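**1/** Long thread incoming, because three people asked how my basket weaving is going and I can't fit it in one reply. Short version: I've been at it since October, my thumbs hurt, and I love it more than any craft I've ever tried (yes, including the pottery year).

**2/** I started with a beginner class at Emberg, the little craft school over the bike shop. My teacher is Sarmīte Rebane and she has been making willow baskets since she was 9. She can pick up a rod, bend it once by her ear and tell you it's going to crack. I thought she was messing with us. She was not messing with us.

**3/** First thing I learned is that willow has a fat end and a thin end, and you have to care about that ALL the time. Butt and tip. You start a new rod butt to butt or tip to tip, and if you mix them up your basket leans like it's had a few drinks. My first one leans. It holds onions now.
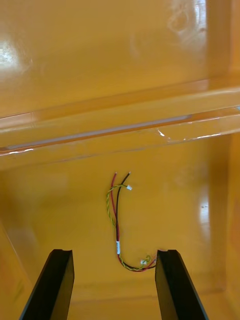

**4/** The soaking is what gets people. Brown willow (bark still on) wants days in water, and then you wrap it in a damp towel overnight so it mellows. Buff willow is way faster. I put both in the bathtub together the first time and ended up with one pile like cooked spaghetti and one pile like pencils. My husband would also like it known that he went without a bath that week.

**5/** Tools! You need so few. A bodkin, side cutters, a sharp knife, something heavy to keep the base from sliding around. Reginald Park from class uses a smooth river rock he's had forever. I use a can of tomatoes. I did splurge on a Hjaltested bodkin, and it is a beautiful thing with a fat round handle that finally stopped giving me blisters.

**6/** OK the base. You slit three sticks, poke three more through them so you get a cross, bind it with two thin rods, then start opening the sticks out like spokes. Mine came out oval the first 4 times. I was going for round. Demetrius Calloway, who sits across from me, told me to stop looking at the middle and look at the gaps, and it helped so much that I kind of want to bake him something.

**7/** After the base you push in your side stakes, kink them up with the knife tip and tie them all together at the top. It looks like a wild little birdcage at this point and takes up the whole kitchen. Poked myself in the eyebrow twice. Wear glasses if you've got them!! 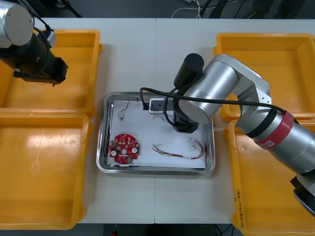
**8/** Then the waling, three rods going in front of two and behind one, over and over. I say it out loud when I do it. Front two, behind one. I said it in line at the pharmacy last week and the lady ahead of me turned around.

**9/** Somebody asked about cost. My bundle of buff was 69 dollars and I've gotten four small baskets out of it with a good handful left. The class was separate. You can do it cheaper if you cut your own. Rasha Bataineh has a row of willow behind her garage and she says you cut it in winter after the leaves drop and then let it dry for months. I don't have a garage or the patience.

**10/** Stuff I've finished so far:

- The leaning onion one.
- A round bread basket, no handle. Border's a mess on one side where I lost track of which rod went under, but I turn that side to the wall.
- A tiny one for clothespins, made from leftovers. Best thing I've made, took one evening, go figure.
- The log basket. Twisted rope handle, 14 tries to get the handle rods to twist and stay twisted. My wrists made a noise.

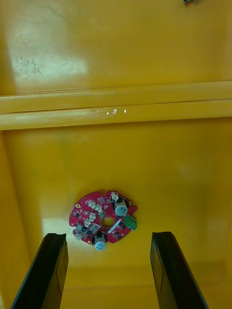 - Half of a shopping basket, oval ON PURPOSE this time. It's sitting in the tub again under a wet towel, waiting for me to find the nerve to do the border.

**11/** About borders. Sarmīte says you have to make 1000 of them before your hands do it alone. I have made four. So if you see me with a trug on my lap, whispering numbers and not answering you, please know I heard you and I'll get back to you once I've tucked the last rod in.

**12/** Dexter Crenshaw asked if he could order one for his mom. Dexter, sweet man, give me till summer. Also tell me what she'd carry in it! Eggs and firewood are very different baskets.

**13/** Next class is frame baskets, the kind with a hoop and ribs. Sarmīte showed us hers and I couldn't figure out where it started. She gave me a hoop to take home and look at. I've been looking at it. If anyone's got a good trick for keeping the ribs from popping out before the weaving holds them, my replies are open.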